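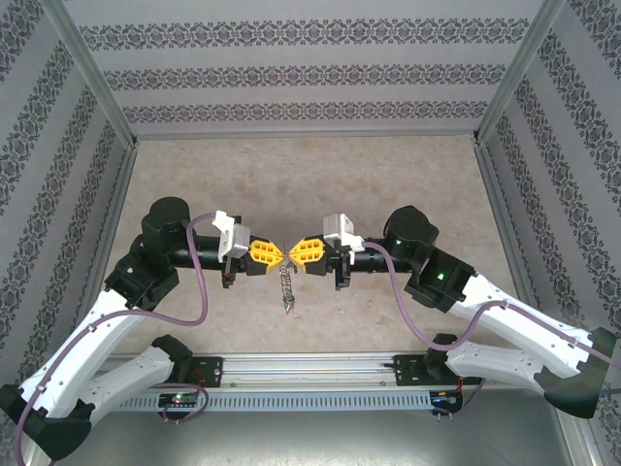
Short helical metal piece, narrow end down.

Cendlow Small Parts - FAQ

How do I tell a spring from a bit?
Press it end to end. A spring gives and returns; a bit does not.

How should helical parts be stored?
Dry, in closed trays, one size per tray. Mixed springs tangle.

What is the minimum order?
200 pieces per size. Samples ship in bags of five.

Can I return a tray?
Yes, if it is unopened - write to Aicha Filali at the parts desk with the order number. Returns are checked in on Wednesday.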